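소라우 장난감 대여소, 3월에 프루이트로 옮긴다… 세르키다드 건물은 비우기로

2/8/25 소라우
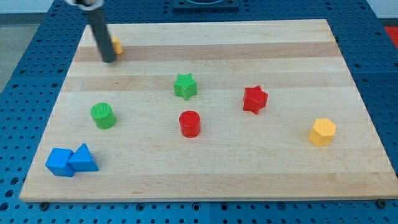

드지파 아산테는 옮기는 건 괜찮은데 버스가 문제라고 했다. 지금은 유모차를 밀고 걸어가면 되지만 프루이트까지는 갈아타야 하고, 비라도 오면 아이 데리고 큰 상자까지 들고는 못 간다는 얘기다. 반납일을 좀 늘려주든지 시내에 반납함이라도 하나 남겨 달라고 했다.

비슷한 말이 이번 주 내내 나왔다. 소라우 장난감 대여소가 세르키다드 거리 건물을 떠난다. 건물주인 아렉이 임대 계약을 연장하지 않겠다고 통보했고, 대여소 쪽도 더 다투지 않기로 했다. 새 자리는 시 동쪽 프루이트 지구, 옛 우체국 1층. 이사는 3월 중. 정확한 개관 날짜는 아직 안 나왔다.

대여소에 등록된 집은 212가구가 넘는다. 대부분 취학 전 아이가 있는 집이고, 손주를 봐주는 조부모 이름으로 된 회원증도 꽤 된다. 퍼즐, 블록, 인형집, 보드게임, 세발자전거까지 빌려준다. 회비는 형편에 따라 낸다. 못 내는 집은 안 내도 된다. 이 원칙은 프루이트에 가서도 그대로라고 대여소는 밝혔다.

세르키다드 건물은 1898년에 지어졌다. 처음엔 단추 도매상. 그다음이 양복점, 전쟁 뒤에는 한동안 빵집이 있었고 뒷마당에 오븐 굴뚝 밑동이 아직 남아있다. 3층짜리 벽돌 건물인데 대여소는 1층과 지하 창고를 썼다. 윗층은 아렉이 사무실로 세를 줬다가 작년부터 비어 있다.

건물 상태는 오래된 얘깃거리였다. 지하에 물이 찬다. 창틀이 뒤틀려서 겨울이면 문가 자리는 외투를 입고 앉아야 하고, 승강기는 없다. 입구 계단 때문에 휠체어 쓰는 부모는 창고 쪽 뒷문으로 돌아 들어가야 했다. 대여소가 경사로를 놓자고 건물주에게 여러 차례 요청했지만 보도 폭이 안 나온다는 답만 돌아왔다고 한다.

아렉은 건물을 전면 수리한 뒤 주거용으로 바꿀 계획이다. 회사 측은 서면 답변에서 "지붕과 배관을 한꺼번에 손봐야 해 입주자를 둔 채로는 공사가 어렵다"고 했다. 수리 뒤 대여소가 1층에 돌아올 수 있느냐는 질문에는 임대료가 정해지지 않아 지금 답하기 이르다고만 했다. 외벽 벽돌과 가게 앞 주철 기둥은 보존한다고. 뒷마당 굴뚝 밑동에 대해서는 언급이 없었다.

대여소 입장에서는 시간이 빠듯하다. 통보를 받은 게 연말이었고, 처음에는 같은 거리에서 자리를 찾았다. 없었다. 있어도 임대료가 안 맞거나 창고가 없거나. 한때 시장 뒤편 옛 신발가게가 유력했는데 마지막에 다른 세입자가 들어갔다. 프루이트 우체국 자리는 시가 갖고 있던 건물이라 얘기가 빨랐다고 한다. 시의회가 지난 회의에서 사용 허가안을 통과시켰다. 반대표는 없었고 교통 문제를 따로 보고하라는 조건만 붙었다.

새 자리의 장점은 분명하다. 문턱이 없다. 주차장이 있다. 소포 분류실로 쓰던 뒷방이 넓어서 큰 물건, 그러니까 미끄럼틀이나 놀이 주방 같은 것을 접지 않고 세워 둘 수 있다. 지금은 그런 물건을 지하에 두고 사람이 일일이 들어 올린다. 난방도 몇 해 전에 새로 했다. 화장실에 기저귀 교환대를 다는 공사는 이미 시작됐다.

단점은 거리. 세르키다드는 소라우 한가운데고 장날에 들르기 좋았다. 프루이트는 주택가 끝이라 차 없는 집에는 멀다. 버스가 서기는 하는데 정류장에서 우체국까지 인도가 중간에 끊긴다. 비 오면 진창이다. 시 교통과는 배차를 늘릴 수 있는지 검토 중이라고 했으나 결론이 언제 나오는지는 말하지 않았다. 인도 공사는 예산이 잡혀 있지 않다.

반납함 얘기도 쉽지는 않다. 책이랑 다르다. 상자가 크고, 조각이 빠졌는지 받을 때 확인을 해야 한다. 함에 던져 넣으면 부서지는 것도 있다. 대여소는 대신 중앙도서관 접수대에서 작은 상자만 받아 주는 안을 놓고 도서관과 협의하고 있다. 도서관도 반대는 아니지만 보관할 선반이 마땅치 않다는 입장. 선반을 어디에 둘지, 누가 프루이트까지 실어 나를지 정해지지 않았다.

대여 기간은 당장 바뀐다. 현재 빌려 간 물건은 모두 이사가 끝날 때까지 연장 처리된다. 따로 전화할 필요 없다. 연체료도 안 붙는다. 오히려 대여소는 이사 전에 되도록 많이 빌려 가 달라고 부탁했다. 집집마다 나가 있으면 그만큼 옮길 짐이 준다. 그래서 문 닫기 전까지는 한 집이 빌릴 수 있는 한도도 풀린다. 다만 세발자전거와 보드게임 일부는 예약이 밀려 있어서 종전대로.

세르키다드의 문을 닫고 프루이트를 열기까지 3주 정도 쉴 예정이다. 그동안 전화 문의는 받는다. 생일잔치용 꾸러미 대여도 이 기간에는 중단. 미리 예약한 집에는 개별로 연락이 간다고 한다.

기증은 잠시 안 받는다. 이 부분을 꼭 써 달라고 했다. 이사 소식이 돌고부터 문 앞에 봉제인형 봉투를 놓고 가는 사람이 늘었는데, 봉제류는 원래도 위생 문제로 받지 않는다. 나무나 플라스틱 장난감도 개관 이후로 미뤄 주면 좋겠다고. 상자와 뽁뽁이는 환영. 튼튼한 테이프도.

안 가져가는 물건도 있다. 조각이 모자란 퍼즐, 칠이 벗겨진 것, 안전 표시를 확인할 수 없는 오래된 장난감은 정리한다. 일부는 마지막 주에 가게 앞 탁자에 내놓고 가격은 알아서 내면 된다. 빵집 시절부터 벽에 걸려 있던 시계는 건물에 딸린 것이라 두고 간다. 이걸 서운해하는 사람이 의외로 많았다. 멈춘지 오래된 시계다.

주변 가게들 반응은 갈린다. 맞은편 카페는 오전 손님 상당수가 대여소에 들렀다 오는 부모들이라며 걱정했다. 옆 열쇠집은 유모차가 보도를 막는 일은 줄겠다고. 그래도 가게가 또 하나 빠지는 건 거리 전체에 안 좋다고 덧붙였다. 세르키다드 거리는 최근 몇 년 사이 문구점과 철물점이 잇달아 문을 닫았고 빈 점포에는 아직 새 간판이 없다.

프루이트 쪽은 대체로 반긴다. 우체국이 나간 뒤로 동네에 불 켜진 창이 줄었다는 말이 많았다. 근처 어린이집은 벌써 단체 회원 가입을 물어봤다고 한다. 단체 대여는 새 자리에서 처음 시작하는 것으로, 한 번에 한 상자씩 학기 단위로 빌려주는 방식이 될 전망이다. 요금표는 개관 때 공개.

운영 시간도 손본다. 지금은 오전에만 열어서 일하는 부모는 오기 힘들었다. 프루이트에서는 저녁에 여는 날을 하루 두기로 했다. 무슨 요일로 할지는 회원 설문을 돌려 정한다. 설문지는 대여소 접수대에 있고 전화로도 의견을 받는다. 버스 시간표가 바뀌면 거기 맞춘다는 말도 있었다.

이사 비용은 시 보조금과 그동안 모아 둔 회비로 충당한다. 금액은 밝히지 않았다. 아렉도 운반 차량 한 대를 내주겠다고 제안해 대여소가 받아들였다. 보증금 반환 문제는 아직 협의 중이다. 지하 침수로 망가진 선반 값을 어느 쪽이 부담하느냐가 남아 있다고 한다. 양쪽 다 법적으로 갈 생각은 없다고 했다.

시 교통과 보고는 다음 시의회 회의에 올라간다. 회의는 공개이고 방청 신청은 필요 없다. 발언을 하려면 회의 전날까지 시청 민원실에 이름을 적어 내야 한다. 대여소는 버스 문제로 할 말이 있는 회원은 직접 와 달라고 했다. 아이를 데려와도 된다.

문의 및 제보: 소라우 지역소식 편집부 | 무단 전재 및 재배포 금지 | 맨 위로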